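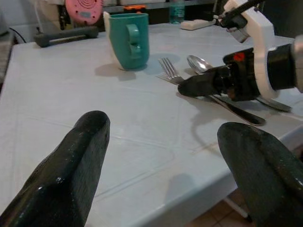
Fig. 1. Wrist view from the left arm, with the mug, fork and spoon on the table and the right gripper over the utensils.

Project report, Trilstead table-clearing group
Jeanine Jansen, Liam Noonan, Bořivoj Kollár

3. The stall problem

Okay, so this is the section I was dreading, since the fault was mostly mine (Jeanine's)! Our plan was that the right arm picks up the silverware while the left arm takes the mug. On run 233 the right gripper closed, went quiet, and then the whole arm dropped out with error 901. Liam hit the stop button and we all stood there looking at each other.

We blamed the cable first. Bořivoj swapped it, and we lost an entire afternoon to that, and the error came right back. Then I finally plotted the motor current and there it was: the gripper was pushing down into the table before it closed. I had measured the table height in December, before we put the plastic sheet on, and I never measured it again. A fork is so thin that a tiny height error matters a lot. With the mug you'd never notice.

What bugs me more is the safety side. The left arm didn't know the right one had faulted, so it kept moving toward the mug for 8 seconds. Our tutor, Peter Hudec, was pretty clear that this was the bigger problem, and he's right.

So now a fault on either arm stops both. I also lowered the closing force and added a table touch-off at the start of each session (it's slow, sorry Liam). We did 15 runs after that with no 901. I still want to try it with the spoon flipped over, bowl down, but we ran out of lab time.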